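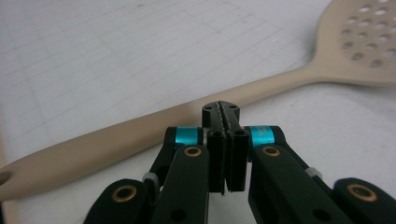 Slotted spatula on a white tabletop.

Home | List archive | Join | Search

Thursday, January 14, 2021
Posted by Giuliana Mosquera

Re: [clisumlow-kitchen] Seasoning a new carbon steel pan

Fidelina,

On 60 grams of oil: far too much. You want a teaspoon, and then you wipe nearly all of it off again with an old tea towel. If the pan looks greasy when it goes in the oven, keep wiping. The sticky patches you describe are oil that pooled and never cured. Scrub them back with hot water and coarse salt, dry the pan on the stove, and start over with a thinner coat.

I do mine upside down on the middle rack for 60 minutes, then leave it in there with the door shut until it cools. Two or three rounds gets you a decent base. The colour will be blotchy, brown in places and nearly black in others. Mine was like that until June and it cooked fine the whole time.

I use canola. Nilton swears by flaxseed, but his flaked off in the second month and he had to strip it with a scourer. Canola is also a quarter of the price.

As for tools, plastic or nylon turners are all right for eggs and pancakes if you don't leave them resting on the hot rim. For searing I switch to a thin metal one. It won't hurt the seasoning.

No tomato sauce or lemon for now. Milagros made a shakshuka in hers the first week and was back to grey metal by dinner.

Giuliana

On Wednesday, Fidelina Villca wrote:
> I bought the 2 mm pan from Gerari and followed the leaflet, which
> says to coat it in oil and bake it. I used 60 grams. It came out
> tacky with brown drips along one side. Have I wrecked it? Also, do
> I have to throw out my plastic utensils? Cheers, F.

List contact: Eliécer Montoya | © 2021 Clisumlow Kitchen List | Back to top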